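Chapter 4
How a Jacket Gets Its Price

I bought my first good raincoat with money I'd saved from a summer of folding sweaters at a mall store. It was on sale, it had a tag with a crossed-out number on it, and I walked out feeling like I'd robbed the place. Two seasons later I was working in a buying office and found out that the crossed-out number had been printed on the tag at the factory, before a single coat shipped. I was a little hurt, I'll admit.

So let's talk about where that number comes from. In the last chapter we followed a garment from sketch to sample. By now you know what a tech pack is and why everybody fights over it. In this chapter we pick up the same garment on the day the sample is approved and somebody has to decide what it will cost you and me.

We'll use one small company the whole way through. Skusham makes light outerwear, mostly shells and windbreakers, and sells it under two labels. Hitemside is the one you'd find in a department store. Brastevar is the pricier one, sold in a few shops and on its own site. Same office, same pattern makers, and (this is the part my students always want to argue about) very often the same mill. Keep that in mind when we get to markups.

Montserrat Bustamante ran costing at Skusham when I was learning the trade, and most of what I know about this I learned sitting next to her desk with a calculator. She had a rule that you never said a price out loud until you'd written the cost sheet by hand. I thought it was old-fashioned. Then I quoted a buyer from memory, left out the lining, and spent April apologizing to people.

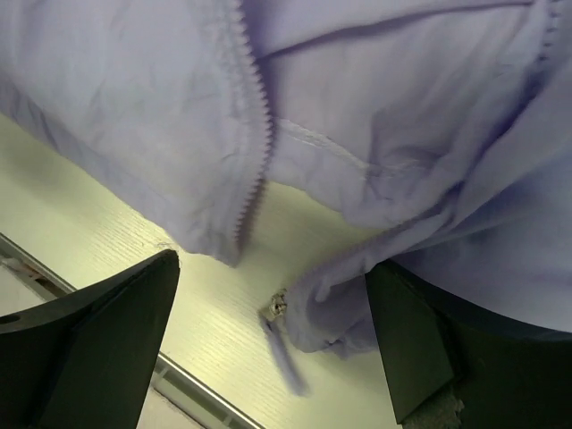
4.1 Reading a cost sheet

A cost sheet is a list. It has fabric, trims, labor, packing, freight and duty, and at the bottom there's a total, which we call landed cost. That's what the garment has cost the company by the time it reaches the warehouse door. It doesn't include rent, ads, the website, or my salary — those come out of the markup.

Fabric is usually the biggest line, so beginners stare at it and skip the rest. Please don't! Trims are where budgets go to leak. Zippers, snaps, drawcords, labels, thread: each one looks like pocket change, and then you multiply by the size of the order. Our first Hitemside run was 800 pieces. Change one pull on one zipper and you've changed it 800 times.

Labor is priced by the minute. A sewing line gets timed, every operation gets a number, and a pocket you added because it looked cute on the sketch shows up as extra minutes on every single piece. I still like pockets. I just ask for them earlier now.

4.2 Order size and the minimum

Mills and factories both set minimums. Kotian, the mill we used for most of our shell fabric, wouldn't dye a custom color for less than 1420 yards. If you needed less, you picked from their stock colors or you paid a surcharge. Brastevar's orders were small, 400 pieces in a normal season, and that alone pushed its cost per piece well above Hitemside's before anyone had touched the design.

You'll see this again in the exercises, so let me say it plainly. A small run costs more per piece even when everything in it is identical. Some of what you pay for in a "limited" jacket is just the surcharge being passed along, and I don't think that's a scandal. Somebody has to pay it.

4.3 From cost to tag

Now we get to the markup. There are two of them, one when the brand sells to the store and one when the store sells to you, and they stack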